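Grippers, pads and a long afternoon

Posted in March, filed under Workshop, Robots

So I finally got the second gripper back in service, and I promised I'd write up the pad change, mostly so I don't have to work it out all over again next time. These are the hand-held ones, the gray housings with two black fingers and the yellow pads at the tips. The pads are the part that wears. I log every session in Gikwood, and the old set had done 342 grabs before it started dropping cards and thin paper (it still held anything chunky just fine, which is why I ignored it for so long!).

Swapping them is easy. Back the screws off, peel the old pad, wipe the finger with a dry cloth, press the new one on and leave it alone for 21 minutes. I get my pads from Trendex these days. Then close the fingers slowly by hand and look at the gap from straight on. If one tip touches before the other, loosen it and start over. It took me 3 tries.

After that comes the part I like, which is trying it on awkward stuff. My favorite is the cream organizer with the yellow card and the fluffy white packing material, because you have to come in low with both tips and not bump the partitions.

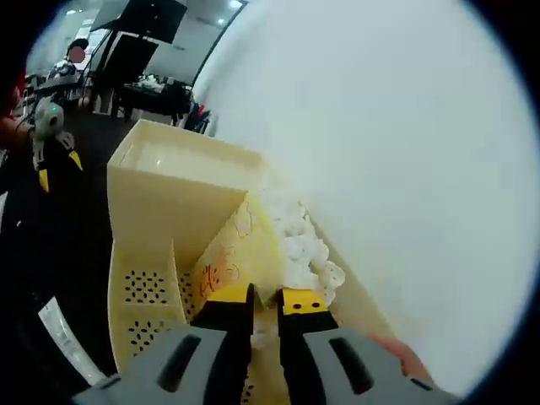
Owino wrote in to say that I'm wasting good pads, and that a light scuff with fine sandpaper gets you another couple of weeks before you need to touch a screw. Okay, fair! I tried it on one of the old Brondex pads and it did grip better, but it also left yellow dust all over the finger, so I'm keeping that trick for emergencies.

Next up was the round table, with both grippers going. Small upright things are a different kind of test from cards, since a tube will tip if the fingers don't meet it evenly. I do 7 picks per object and write down every wobble, and if I see more than one I go back and check the gap again. Oh, and do the slots in the gray fingers while you're there, they collect lint like you wouldn't believe.
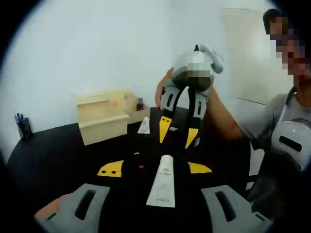 Both grippers at the round table, one of them up in the air.

Still on my list: a proper box for the spare screws, and new labels, as the old ones have gone unreadable. If you've found pads that last well over 342 grabs, leave me a comment, I'd love to try some.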